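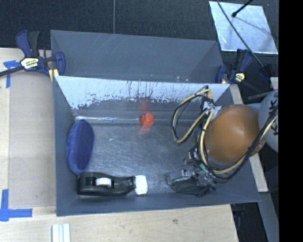 Gray bins, one behind the other. Small red-orange item at the far wall of the front one.

Plallwood Bible Study House - Walk-Through Checklist, Library and Classroom
Filled in by Þórey Bjarnason, June

Marks: OK / FIX / ASK. Comments go under the line they belong to.

1. Exits and aisles

Front door opens fully from inside: OK
Back door behind the commentary shelves: FIX
Opens, but only with a shoulder. The last checklist says OK. I would like to know who tried it.
Aisles clear in the prophets and wisdom section: FIX
Two cartons of Daniel study guides on the floor. They were marked "moving soon" last time too.

2. Shelving

Tall units fixed to wall: ASK
The Skov units have brackets. I pulled on one and it moved. The handbook says they are "secured," which is a nice word.
Heavy volumes on low shelves: FIX
The big concordances are on the top row again. People say they look better up there. They also weigh what they weigh.
Total stock around 3,000 volumes, floor rated for it: ASK
I was told the floor is fine. I asked for the paper and was told the floor is fine.

3. Classroom

Posted limit of 60 visible at the door: OK
Whether anybody keeps to it during the Jeremiah evenings is another matter. The Grotton sign-in sheet has more lines filled than that, some in the same handwriting.
Chairs sound: FIX
Two with split legs, back row. Tagged and moved to the hall.
Cords taped down at the lectern: FIX
Tape is there. It is stuck to the cord and not to the carpet.

4. Fire and power

Extinguisher gauge in the green: OK
Extinguisher tag signed: FIX
Signature yes, month no.
Candles for evening readings kept in closed tin: OK
Space heater in the reading room unplugged: ASK
Unplugged when I came in. Still warm.
Bastska alarm panel tested: ASK
It beeped. The leaflet says it should beep and then call out. I heard no call and got none back.

5. Old and fragile books

Repair glue and solvent capped, off the windowsill: OK
Step stool with rubber feet: FIX
Three feet have rubber.

Items carried over from the last list: back door, cartons, top row. I have left them as FIX and have not changed the wording - please do not mark them OK until somebody has moved something.

Next check: after the summer reading course, before the chairs come back from the hall.

Þ. B.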